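Magazine > Home Life > Features

Latest Food Home Life Outdoors Back Issues Subscribe

The long goodbye to the hall cupboard

There is a cupboard in our hall that has, over the years, held everything except the thing we happened to be looking for. It is a deep, dark, awkward cupboard, built into the space under the stairs by somebody who must have had very short arms or a great deal of patience, and for as long as we have lived in the house it has been the place where things go when you can't quite say goodbye to them. I set out last December to empty it. I thought it would take an afternoon.

You will have guessed how that went. By teatime I had got as far as the hoover bags (for a hoover we gave away when the children were at primary school) and a carrier bag full of other carrier bags, and I was sitting on the bottom stair reading a hotel brochure for a place called Jundesari, where we spent one very wet and very happy week before we were married. It rained so hard that the road washed out and the cook taught us to play a card game with rules I still don't fully understand. I hadn't thought of it in years. The brochure went back in the cupboard, and so, by the time it got dark, had nearly everything else.

I have since learned that this is the usual way of it. When I mentioned the cupboard in this magazine's last letters page, I asked readers to write in with their own, and the post has been a joy. Some of you have lofts. One of you has a whole caravan, which hasn't moved from the side of the house since it was last taxed and which contains, by your own account, mostly lampshades. A reader near the coast keeps every jam jar she has ever emptied and makes no jam. Several of you wrote about shoes, and I feel I should say a word about those, as shoes seem to be where even quite sensible people come unstuck.

It's the wear that does it, I think. A coat will forgive you if you put on a stone, and a jumper can be handed down, but a shoe slowly takes on the shape of one particular foot. My mother kept my father's walking boots by the back door for six years after he died, and she swept around them every morning. When she did at last move them, she only moved them as far as the shed.
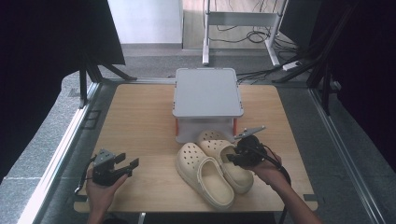
Home Life Desk

The other great difficulty is boxes. There is a stage in any clear-out, usually on the second day, when it seems quite clear that the answer is to buy more boxes, and off you go to the shop and come home feeling wonderfully capable. I bought mine at Pelo, the hardware shop at the bottom of our hill, which has been going since before decimal money and still weighs out its nails. They do a good stout box with a lid. I bought two, filled them by supper, wrote MISC on both in thick black pen and slid them back under the stairs, very pleased with myself – and it was the best part of a week before I saw that I had tidied nothing at all. I had only given the muddle a roof.

So I went back and did it again, more slowly. I took out one thing at a time and made myself hold it before deciding. It's a tiring business, and I would advise anyone trying it to have a flask of tea within reach and the telephone out of it. The hoover bags went. The carrier bags went, all but a handful. A tent we bought for a holiday in Navarro, used once and never properly dried, went straight to the tip with a peg over my nose. A jigsaw of a harbour, 1000 pieces, went to the church hall with a note on the lid to say that the corner with the lighthouse was missing, because I can't bear to think of somebody finding that out at the end.

Then there was the Trivoron. Some of you will remember them, the big cream wireless sets with the dial that lit up green. Ours was my grandmother's, and it hasn't made a sound since I was at school. I carried it out to the car and I carried it back in again, and I did this more than once, and the neighbours were kind enough not to mention it. It lives on the kitchen windowsill now, with a spider plant on top. It takes up room I could well use for the bread bin. I'm fond of it every morning.

We aren't finished, of course. The brochure is still in there, and so are the Christmas lights, and right at the back, where the stairs come down to nothing, there's a suitcase that neither of us has a key for. My husband says we should force the lock. I have said we'll see about it when the weather warms up.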